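The Trouble With Getting Your Dime Back

Every few years somebody proposes a deposit on drink containers, and every few years I am told that only a crank could object. You pay a little extra at the register, you bring the empty back, you get your money. Who loses?

I have lived with the Jullwood scheme since it began last July, and I have a few candidates.

Start with the number everyone quotes. The county says 81 percent of containers sold under the program are being returned, and the newspaper in Ternden has printed that figure so often it might as well be part of the masthead. I asked what share was being recycled before the deposit came in. The answer, after two emails and a long wait, was that there had been no separate count for cans and bottles. They went into the curbside bin with everything else. So we know that 81 percent of something now moves through a new and expensive channel, and we have no idea how much of it used to move through the old one.

That strikes me as a fairly large hole in the argument.
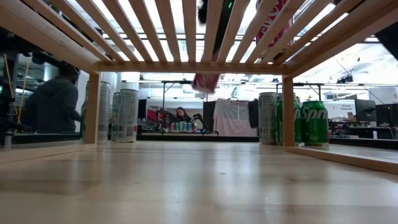 Then there is the matter of who does the work. Under curbside pickup, a truck came down my street. One truck, one trip, every house. Under the deposit, each household on the street stores its own empties and drives them to a return point whenever the bags get too annoying to look at. There were supposed to be 35 return points in the county. There are 17. The nearest one to me is in the parking lot of the old Grimshaw hardware store, and it closes at five, so anybody with an ordinary job goes on the weekend and stands in line with everybody else who has an ordinary job.

Supporters say people combine the trip with their shopping. Some do. I have also sat in that lot and watched cars idle for the length of a ball game's worth of radio commercials, and I would like to see that added to the ledger before I am told how much carbon we are saving.

Tihomir Janevski, who sits on the county board and pushed for the program harder than anyone, took my call and was gracious about it. His case is litter. He says the creek banks are cleaner, and I believe him, because I walk there too and they are. A can with a dime attached to it doesn't stay in the grass for long. If the whole program had been sold as a litter measure, I might have voted for it and saved myself the trouble of writing this.

But it was sold as a recycling measure, a climate measure and a jobs measure, and on those three the evidence is thin. The jobs are part-time and mostly outdoors. The climate figures come from a slide deck by Trukico, the company that holds the contract to run the return points. I don't accuse them of making anything up. I only notice that when the people paid to operate a thing are also the people who tell us how well it works, the news tends to be good.
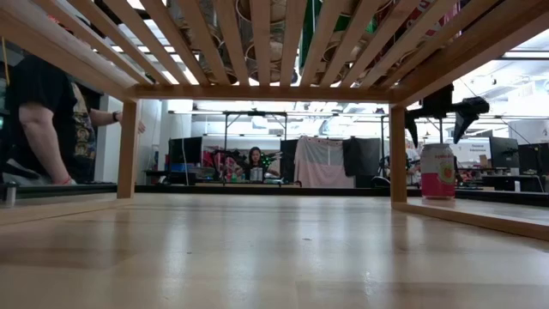 Cans and packaged goods on a slatted wooden rack, seen from below.

And there is the money nobody claims. When you throw a deposit can in the trash, your dime doesn't come back to you, and it doesn't go to the creek either. It stays in the program fund, which pays the contractor. Think about what that does. A perfect return rate would leave the fund short. A mediocre one keeps it comfortable. I don't say anyone is sitting in an office hoping we'll be lazy, but I would never design a system where laziness pays the bills and then act puzzled when return points are slow to open.

Who leaves those dimes behind? My neighbor Milan Van Rooij is 89 and gave up driving two winters ago. He drinks one ginger ale a day with lunch. He pays the deposit on every one of them, and the cans go out with his garbage — he can't carry a bag to the Grimshaw lot and won't ask anyone to do it for him. For him the deposit is a tax, and a rather badly aimed one. The same goes for people without cars and people whose apartments have no room for a sack of sticky empties.

I'm told that up to 35 percent of the unclaimed money could be set aside for home pickup for seniors. Could be. The word has been in the program documents since the first draft, and no pickup exists.

The board votes on renewal this spring, and the proposal is to extend the contract as it stands and add wine bottles. I'd ask for less. Publish the unclaimed total every quarter. Have someone other than the contractor check the return rate. Open the missing sites before adding a single new kind of bottle, and keep one of them open past five. If the program is as good as its friends say, none of this should frighten them.

April 2024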